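Histoire de la table, séance 7 : le bol et la tasse

Bon, on reprend là où on s'était arrêtés, c'est-à-dire au moment où l'on cesse (enfin, pas partout !) de manger tous dans le même plat. J'adore cette période, je vous préviens, je risque de déborder.

Le bol individuel, chez nous, s'installe lentement. Dans les inventaires après décès que je vous ai distribués, regardez la colonne « vaisselle » : beaucoup d'écuelles, très peu de tasses. La tasse arrive avec les boissons chaudes, café, thé, chocolat, et elle reste longtemps un objet de gens aisés. 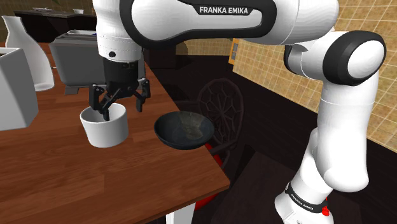 Je vous renvoie au polycopié de Shazia Virk, surtout le passage sur l'anse. Les premières tasses à thé venues de Chine n'en ont pas, et on se brûle les doigts avec beaucoup d'élégance. L'anse se généralise au XVIIIe siècle, en Europe, et le geste change complètement !

Pour mars, lisez le chapitre de Fouzia Kazmi (279 pages, mais je ne vous demande que le chapitre 7) et apportez-moi une question écrite, même toute bête.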